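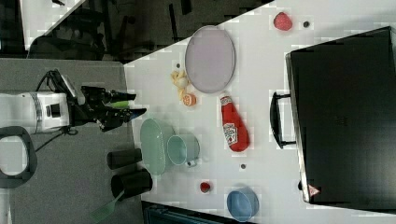 Section 4. Laying out the play kitchen on a table

This section covers the Clemine play kitchen used on a plain tabletop, without the Clemine wall unit. For the wall unit, see Section 2. Food pieces from other sets can be used with the layout if they fit the dishes.

4.1 Before you start

Use a flat table with a smooth top. The layout was drawn up on a Keston table 121 cm long, and the distances given in this section suit that size. On a shorter table, keep the positions relative to one another and close up the gaps.

Wipe the table with a damp cloth and dry it. Remove tablecloths, placemats and desk pads. Light dishes slide with the cloth when it is pulled.

CAUTION: Check small food pieces before each use. Discard any piece that is split or has come apart at a seam. Keep small pieces away from children under the age shown on the carton.

CAUTION: Pieces left on the floor are a trip hazard. Pick up utensils and containers before anyone walks around the table.

4.2 Placing the fixed items

Fixed items stay in the same place for the whole activity. In this guide "back" means the long side farthest from the user.

1. Place the large plate near the back edge, midway along the table. It is the reference point for the rest of the layout.

2. Place the bananas to the left of the plate. Leave a finger's width between the fruit and the rim.

3. Place the orange slice below the bananas with the cut side up.

4. Place a strawberry to the right of the plate, well clear of the rim.

5. If the toaster oven is used, place it on the right side of the table with the door facing the middle. Leave enough room in front of the door for it to open fully. Do not stand dishes in this space.

Note: The toaster oven is a toy and does not heat. Do not put real food in it. Keep it on a separate shelf from working appliances.

4.3 Placing the movable items

Movable items are the ones picked up, filled and emptied. They go on the left half of the table and along the front.

1. Place the colander on the left with its handles clear of the table edge.

2. Place the bowl to the right of the colander. Leave a small gap so that either one can be lifted without moving the other.

3. Place the mug upright, with the handle toward the user.

4. Lay the bottle on its side if children under 4 are taking part. Otherwise stand it up. An upright bottle should be at least a hand's width from the edge.

5. Check that the cap on the bottle is tight. If a real, empty bottle is used in place of a toy one, rinse it and let it dry with the cap off before adding it to the set.

6. Place any extra fruit at the corners, away from the dishes.
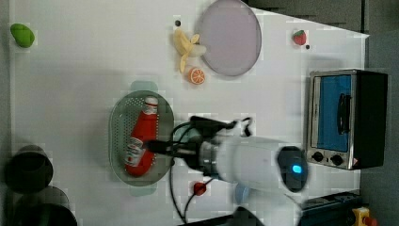 Can the colander be used to store the bottle between activities?

The colander can hold the bottle for a short time on the table. For storage, take the bottle out and pack it separately, as described in 4.6. A heavy item left in the colander can bend the rim.

4.4 Running a sorting activity

The basic activity moves food from the table into a dish and back. It needs the fixed items plus the colander and the bowl. The toaster oven is optional.

1. Name the dish to be filled. Use the same word each time: plate, bowl, colander or mug.

2. Name one food piece.

3. Let the child move the piece to the dish. Do not correct the grip.

4. When the piece is in the dish, name the next one.

5. After the last piece, reverse the order and return each one to its starting position.

Start with 2 pieces. Add one piece when the child completes the round without help. If a piece rolls off the table, stop the round, put the piece back and begin that step again.

Small round pieces and strawberries are the most likely to roll. They can be started inside the bowl for the first few rounds. The bananas tend to stay where they are put and are a better first choice for younger children.
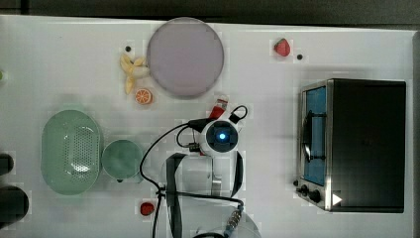
For longer sessions, change only one dish between rounds. Swapping the bowl for the mug makes the task harder, as the mug has a narrower opening and tips more easily. Leave the plate where it is. If the plate has to be moved, reset the bananas, the orange slice and the strawberry to match it before going on.

The Lotitance picture cards (sold separately) can be used in place of spoken names. Lay one card at a time along the front edge. Do not put cards under dishes.

4.5 Common faults

Dishes slide when touched. The table is damp or greasy. Wipe and dry the top and the bases of the dishes.

Mug falls over. The handle is overhanging the table edge or resting on another item. Move the mug toward the middle.

Toaster oven door does not close. A food piece is caught at the hinge. Open the door fully, take the piece out and close the door again. Do not force it.

Pieces missing at the end of the session. Check inside the toaster oven, inside the mug and under the plate rim, then the floor on all sides of the table.

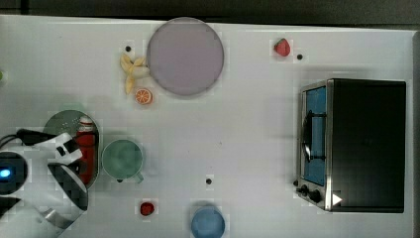

4.6 Clearing and packing away

1. Empty all dishes onto the table.

2. Wash the plate, bowl, mug and colander by hand in warm water with dish soap. Do not use a dishwasher. Shake the colander to clear the holes.

3. Wipe the food pieces with a damp cloth. Do not soak them.

4. Wipe the outside of the toaster oven and the inside of its door. Keep water away from the knobs.

5. Let everything dry with the open sides up.

6. Put the bowl inside the colander, then the food pieces inside the bowl. Pack the mug and the bottle beside them.

7. Lay the plate on top and close the lid of the carton. Store the toaster oven upright.

Replacement dishes and food pieces can be ordered from Nogueira using the part codes printed inside the carton lid.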